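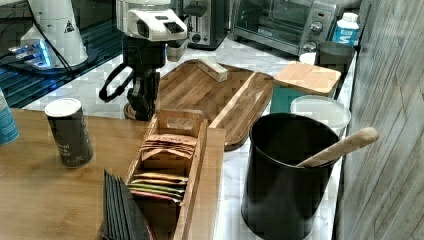
Sokimby Shearer kit on a kitchen counter: is the wrist camera add-on worth paying for?

Posted in Home Automation > Arms and Grippers, May 2025

Ewan Skinner
I'm close to ordering the Shearer arm kit from Sokimby and have gone back and forth on the options. The base kit is the overhead arm with the two-finger gripper. The wrist camera is an extra $202, and then there is the Iron plan for the software at $50 a month, which the sales page pushes pretty hard.

What I want it for is small kitchen jobs. Picking things up off a tray, putting them back, moving light stuff from one end of the counter to the other. Nothing hot and nothing heavy. Our counter is white marble and there is always a toaster or something else in the way, so I need it to work with clutter around it.

My questions are whether the wrist camera really helps on a pale shiny surface, and whether I can skip the Iron plan. If you had to return a kit, I'd like to hear how that went too.

Cidadach
Get the camera. I skipped the plan and don't miss it. No idea about returns.

Ruairi Laing
I've had the kit since September and run it with the wrist camera, mostly on marble, so I can answer some of this.

The camera does help, with one big warning. Marble under bright light gives you glare, and the software has no idea what to do with a white patch. Dark things against the stone are easy for it. Small light-colored things are where I lose time, and a light tan wood block on a wood tray is slower than the same block on the bare counter. Turn the lights down or move the lamp before you start changing settings.
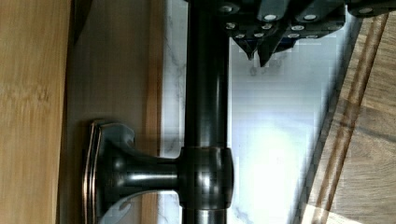 Wrist camera view beside the bronze bar, with glare on the marble.

The other thing you'll learn from the wrist view is how close the fingers get to fixed hardware. The overhead camera is no good for that on my setup. Mark every bar, bracket and panel edge as a keep-out area in the setup tool. It took me most of an evening and I'd do it again. The default margin is too tight, so widen it one step.

The Iron plan gets you longer logs and faster support. My free account stores 136 saved moves, and I haven't filled it. I'd start without the plan. You can add it later from the account page, but read the cancellation terms because the first three months are not refundable.

Two complaints. The gripper cable needs slack or it pulls on the wrist joint, and the manual gives that one line. Also, the finger pads are sold only as a full set.

Total for mine was $3,366 with the camera, shipping and the ceiling mount. I wouldn't pay that again for clearing a counter alone, but I use it for other things.

Ewan Skinner
Thanks, that covers most of it. I'll order the camera and leave the plan off for now. Does the ceiling mount need a joist, or will it go into a cabinet?

Ruairi Laing
Joist. Sokimby won't cover it under warranty on a cabinet.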